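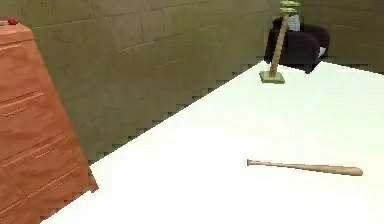
Room 38, bat target, left head camera. Attached by reporter.

Ticket 2337
Subject: Ravar base halts short of floor targets in simulated rooms, "ground unknown"
Component: simulation cell, Hulldale
Software: Flirkcombe renderer, Ravar base controller, stereo depth node
Reported by: Lefèvre integration desk
Assigned to: Hervé Leclerc
Priority: normal, raised to high
Status: closed

Problem as reported

After the September update of the simulation cell, the simulated Ravar no longer reaches objects lying on open floor. It plans a path, drives part of it, then halts and raises "ground unknown". The arm stays stowed. The fault does not clear on retry. Restarting the episode gives the same halt within a short distance of the same spot.

Targets on top of furniture are mostly fine. Floor targets close to a wall or to a piece of furniture sometimes work. Floor targets with clear space on every side fail nearly always. The bat in room 38 is the worst one and has been used for all the tests in this ticket.

The real Ravar on the bench runs the same controller build and does not show the fault.

Steps to reproduce

Load room 38. Spawn the base at the default start pose. Set the target to the baseball bat. Start the fetch task. Wait for the halt.

Expected: base parks beside the bat and hands over to the arm.
Observed: base halts on open floor with "ground unknown".

Log

08:40 — Leclerc
Reproduced on the first try. The target detector is not the cause. It finds the bat and holds it for the whole approach, and the handle end and barrel end are labeled the right way round. The path planner is also fine: the path is short and has no obstacle on it.

The halt comes from the base controller. It asks the depth node for ground height ahead of the wheels, gets no value, and stops. That is the intended behavior. Please do not raise the timeout to get around it. On the real machine the same check keeps the base off stairs.

08:55 — Lefèvre desk
We had already raised the timeout on our copy. It drove a bit further and then stopped. Setting it back now.

Could it be the rendering quality? The line between the floor and the long wall is badly stepped, and so is the bottom of the armchair. It did not look like that before the update.

09:20 — Leclerc
Looked at the attached render. Two separate things are visible in it.

First, the stepped edges. Anti-aliasing is off. The update replaced the camera profile with the factory one, and the factory one has it disabled. Worth fixing, but I doubt it causes the halt. Stereo matching copes with jagged edges as long as they are jagged in a similar way in both views.

Second, the floor. It is plain white with nothing on it. The wall still has its block pattern and the dresser still has its grain, so textures are loading in general. The floor material is the odd one out. Stereo depth needs something to match between the left and right cameras, and a uniform surface gives it nothing. That fits the report well: depth survives near edges and drops out on open floor.

Will dump the depth for this room and confirm.

09:50 — Leclerc
Confirmed. The raw stereo depth is valid on the dresser front, the wall, the scratching post and a thin band along the bat. The open floor between the dresser and the bat is a hole. The armchair is patchy too, which is normal for dark upholstery and was the same before the update.

Switched the depth node from stereo to renderer depth as a test. With renderer depth the base drives to the bat and parks. Switched it back. Renderer depth is perfect depth and hides exactly the kind of fault this cell exists to find, so it is not an acceptable fix.

10:05 — Lefèvre desk
Could the lights be too strong? White could be overexposure.

10:30 — Leclerc
Checked. Lowered the main light in steps and rendered again each time. The wall and dresser get darker, the floor turns an even gray, and no pattern comes up at any level. There is no pattern under there to recover. Lights restored to the room defaults.

The shadow pass is working. There is a faint line under the bat where it rests on the floor, and the stereo node picks it up. It is the only thing on that part of the floor it can use.

11:15 — Leclerc
Found the cause. The Flirkcombe update changed how floor materials are looked up. Room files used to name the floor material by short name. The new version wants the library name in front of it. If the lookup fails, the renderer falls back to a blank white material and writes a message at debug level only. Our log level is set above that, so the message never reached the console.

Walls are not affected because the wall material is stored inside the room file. Furniture carries its own materials.

Ran a search over the room set. 382 room files use the short form, including room 38. The rest were built later and already have the long form, which explains why the fault looked random from one room to the next.

11:40 — Lefèvre desk
That matches. The rooms that pass for us are all recent ones. Do we need to rebuild the rooms?

12:10 — Leclerc
No rebuild. It is a one-line change in each file. Wrote a script that adds the library name and leaves everything else alone. Object poses are untouched, so earlier results can still be compared by pose, though any run made since the update on an affected room should be discarded.

Also copied the old camera profile back and turned anti-aliasing on. Render time per view went up by roughly 2 milliseconds, which the cell can carry without slowing the controller.

13:45 — Leclerc
Script run on the full set. Spot checks of the edited files show the floor line changed and nothing else.

Room 38 reloaded. The floor has its board pattern back. Stereo depth on open floor is continuous from the start pose to the bat, with a few small gaps that the controller fills on its own. Fetch task started from the default pose: base parks beside the bat, arm unfolds, no fault. Repeated from a start pose beside the dresser and from another near the scratching post. Same result.

14:20 — Lefèvre desk
Pulled the fixed rooms. Bat fetch runs here too. The overnight batch will be started again from the beginning. Fine to close from our side once the log level question is settled. We would prefer not to have all debug output on, as the console becomes unreadable.

14:50 — Leclerc
Agreed. Debug output stays off. A check has been added to the room loader instead. If any surface resolves to the fallback material, the loader stops with an error giving the room and the surface. Tested by putting the short name back in a scratch copy of room 38. The loader refused it and named the floor.

Resolution

Cause: floor material name not resolved after the renderer update, silent fallback to a blank white surface, no stereo depth on open floor, base controller halting as designed.

Changes made: floor material names corrected in the affected room files; camera profile restored with anti-aliasing on; loader now rejects fallback materials. Base controller and depth node unchanged.

After any later renderer update

Restore the saved camera profile before the first run. The installer overwrites it.
Load room 38 and view the left head camera. The floor must show its pattern.
Dump stereo depth once and look at the open floor around the bat.
Leave the depth node on stereo.
Leave the ground timeout at its default.

Open item, moved to its own ticket: stereo dropout on the dark armchair. Present before the update and does not stop the base, but it may matter for targets left on the seat.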